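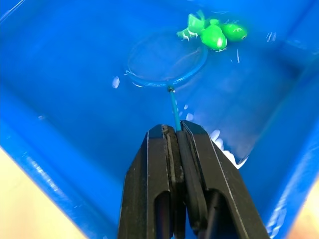

Hulow finger pads, 4 weeks in

Two stars. Bought a pair of these for our two-arm setup after the stock pads wore smooth in April. Fit fine, screws line up, ten minutes and done. Good on blocks, good on cups. Then we put water in the tray and the trouble started.
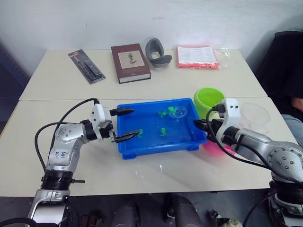

Merja Heinonen

The task is small green toys in a blue tray of water, one arm on the net. A thin round handle is the worst thing you can give these pads. It twists. Not a lot, but the hoop tips, the toy slides off and the arm carries on like it still has it. No fault, no stop. Grip force reads normal the whole time, wich is the part I dont like. Out of 300 runs we lost 54 that way.

Turned the force up. Pads crept on their backing instead. Turned it down, dropped the net.
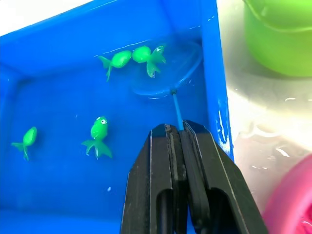

Nurkham: Same on mine, and check the glue line on the back. Water got in behind one of my pads and it let go mid lift. Box says good for 2,000 cycles, must be dry ones.

Checked, yes, one corner lifting on the left arm. Set a slip limit in software now and keep hands out of the tray while it's live.

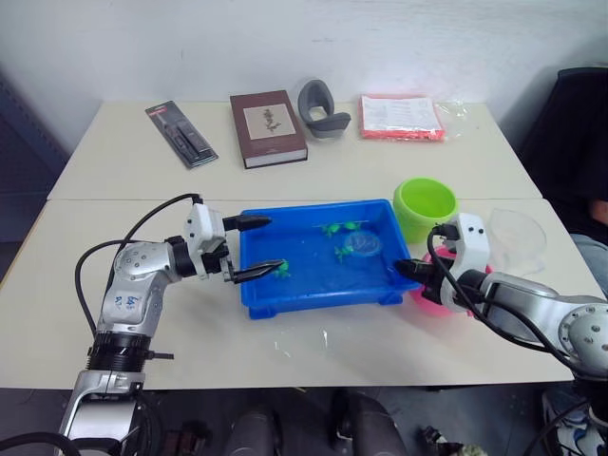
Also drips. Every lift leaves some on the table, so route your cables high and keep the power strip off the floor underneath. Wrote to Hulow about the glue, no answer yet. Going to try the Basano ones next, they have a groove down the middle. Dry work only for these.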